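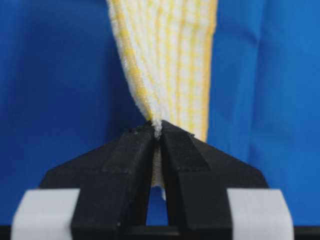
Photo: Kristiansen / Clillmont Home Help

How do I fold towels so they stack neatly and fit a shallow shelf?

Asked in Laundry & Linen, September

We've moved into a flat where the airing cupboard was designed by someone who dries himself with a hanky. The shelves are 25 cm deep and 50 cm wide. My towels are the yellow and white stripy sort, terry, with a hem all the way round, and whichever way I fold them the stack leans out until the door won't shut. I do halves, then halves again, then swear. The corners never meet and the hems end up in a lump on one side. Is there a method, or do I buy smaller towels?

3 answers

Answer 1 – accepted by the asker – 50 votes

Thirds, then halves. Halving everything puts all the hems on the same edge, and that's your lean.

Start with it properly flat on a bed or table with the long side towards you. Get hold of the top two corners, pull gently until the ripples go, and smooth from the middle outwards. People skip this and then spend ten minutes blaming the towel. 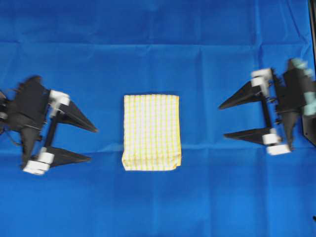

Folded into an upright rectangle, thicker at the bottom edge.

Now fold one short end in by a third, and the other over it. You should have a block with both ends tucked away. Fold that in half, and once more if your shelf is really mean. One edge will always be fatter than the rest – it's where the layers double over, and no amount of ironing will talk it out of it. Put the fat edge to the front on one towel and to the back on the next and the stack stays level.

Bath sheets need a lengthways fold first. If yours are the 600 gsm kind, four to a pile is your limit, whatever the cupboard says.

Edit: several people have asked about a folding board. I had a Norken one. It's now under a plant.

Answer 2 – 25 votes

Agree with the above but I'd look at the towel before the technique. Cheap ones go out of square in the wash, and then the corners can't meet however nicely you ask them. Lay one out and check that the hems run level with each other.
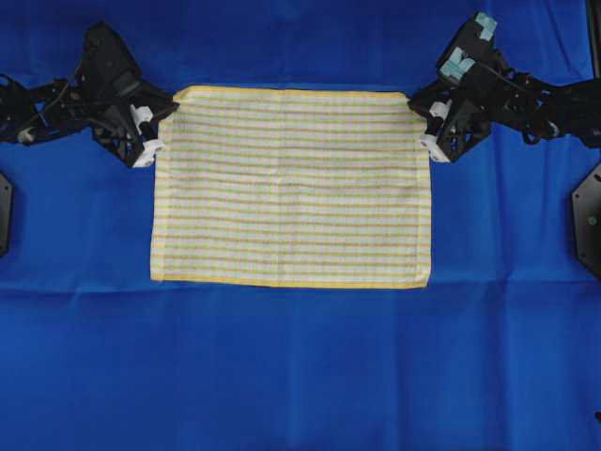 If one side has crept up, tug it back while the towel is still damp, corner to corner, and dry it flat or over two lines. Too late once it's gone stiff. I also gave up fabric softener, which made mine slither off each other, though my sister swears by it and her cupboard is a disgrace, so make of that what you will.

Measure the shelf at the back as well. Mine narrows by the width of a pipe.

Answer 3 – 0 votes

just roll them. got a basket from Dremalura, all in there, done

Comment from the asker: Thirds worked, thank you. Door shuts. Flannels are still in a heap but they know what they did.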